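Search this site Enter keywords

September
By Elsa Ljungberg

Visit to the Fevier manipulation laboratory

A party of 11 members travelled to the Fevier laboratory in September to hear about its work on teaching robots from human demonstration. Dr Yu-na Na received the group and outlined the program, which is now in its third year.

The laboratory's central question is how much a robot can learn from people who carry its gripper in their own hands. Operators perform a task with a hand-held tool fitted with a camera, and the recordings are used to train a control policy. No robot arm is needed until testing begins.

Seung-woo Maeng presented the group's most recent result, from a study known internally as Hayat. Policies trained on demonstrations from 23 operators coped better with unfamiliar rooms than policies trained on a larger set from 3 experienced operators. The gain was clearest for thin, flat items, which are hard to lift from a bare surface. Mr Maeng was careful to note that glassware remains a weak point - the policy often misjudges the height of a rim - and that the result has yet to be repeated on a second arm.

Discussion centred on labelling. Obinna Onuoha asked whether hesitant or clumsy attempts were discarded. Dr Na replied that most were kept, and that removing them had made recovery from a missed grasp noticeably worse.

Members then moved to the open work area, where tasks are recorded at ordinary tables during office hours. Gizella Boros thanked the hosts on behalf of the party. A return visit is proposed once the Ikura trials are complete, and members wishing to attend should advise the secretary.

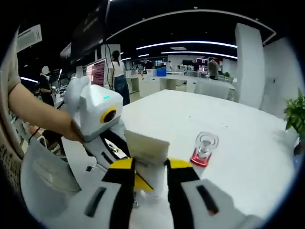
Hand-held grippers and a flat white card at a table in the open work area.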